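Laundry Folder, Part-Time (Evenings) – Ritau Wash & Fold, Bemutstead

Posted 01/02/2020
Reports to: Lerato Steyn, shop manager
Hours: 27 a week, all of them after lunch

Ritau Wash & Fold is looking for a person who can face a heap of other people's clothes and stay cheerful, or at least quiet. We wash, dry, sort and fold for households all over Bemutstead and for a growing number of customers in Vulstead, who have discovered that we deliver.

The washing is done by machines and the machines are fine. The folding is done by us. Our last evening folder has gone off to study accounting, where she says the piles are smaller.

What the job is

You take a finished load, tip it out on the big table and turn it back into clothes. Shirts get buttoned at the top and the third button, sleeves in, collar flat. Towels go in thirds. Fitted sheets go however you can manage, provided the result is a rectangle and you don't ask Lerato to look too closely. Socks are paired. Socks with no partner go in the Filip drawer, named for a former colleague who swore he would match every one of them and left in June with the drawer full.

You will also check pockets (again – the customer was supposed to, and we were supposed to), set aside anything with a stain that survived, write up the ticket and bag the order. Expect shirts. Bemutstead is a checked shirt kind of town and we get them in every size of check, sometimes more than one on the same garment. 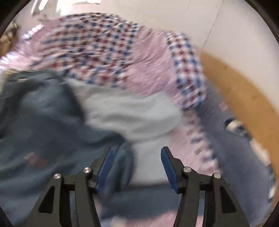

Pink checked shirt, waiting its turn in the heap.

A good folder gets a shirt like that out of the pile, shaken and squared up before thinking much about it. A new folder takes longer, and we expect that. We would like it right before we would like it fast, and your first two weeks are spent beside somebody who has done this for years and has opinions about collars.

You should be able to

Stand for most of a shift, with breaks
Lift a full bag onto the counter without making a speech
Read a ticket, including the handwriting on it
Tell "hang dry" from "whatever, it's a T-shirt"
Keep one family's laundry out of another family's bag. This is most of the job, really.

Experience in a laundry, hotel or tailor's shop is welcome. So is having raised teenagers. Neither is required.

What we offer

$740 every two weeks to start, going up to $759 once you finish training. Paid breaks. Your own washing done free, one load a week, though you have to fold it yourself. The back room is warm all winter and far too warm in summer, and we have a fan, which you will be sharing. The radio belongs to whoever opened that day, so on evenings you will be listening to somebody else's station.

How to apply

Come by the counter any afternoon and ask for Lerato, or leave a note with your name, a phone number and the hours you can't work. A résumé is fine but keep it to a page. Please don't send one in with your laundry. We do check the pockets, but not always before the wash.

There is a short tryout: one mixed load, paid, with tea. Bring comfortable shoes. The fitted sheet will be in there somewhere.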